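Sheets and pillowcases, with less swearing

The label on my Tondar set mentions 155 washes. It says nothing of 5 am, when the cat is sick on number three.
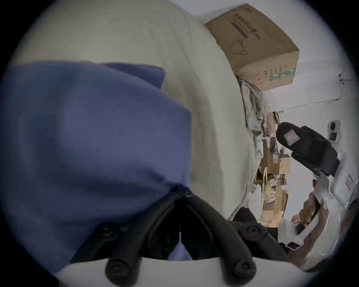
Wash new linen before you sleep in it. Use half the powder you think you need, and skip the fabric softener. 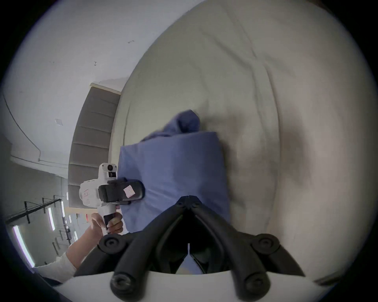
Turn pillowcases inside out first, or enjoy the grey fluff that colonises the corners.

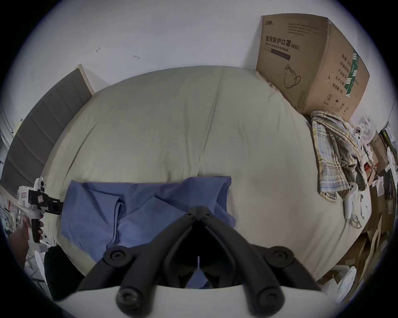 Store each set inside its own pillowcase. My linen cupboard in Gristow now closes, a thing last seen under a previous government.
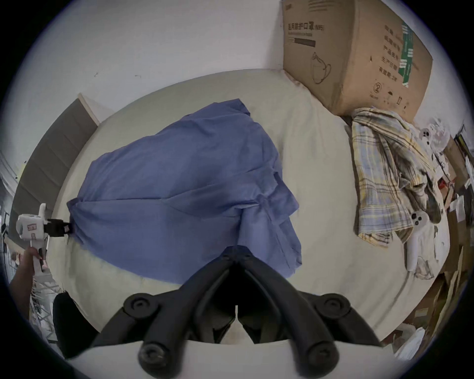

How often should pillows be washed?
Every 3 months or so, if the care label allows it. Dry them right through.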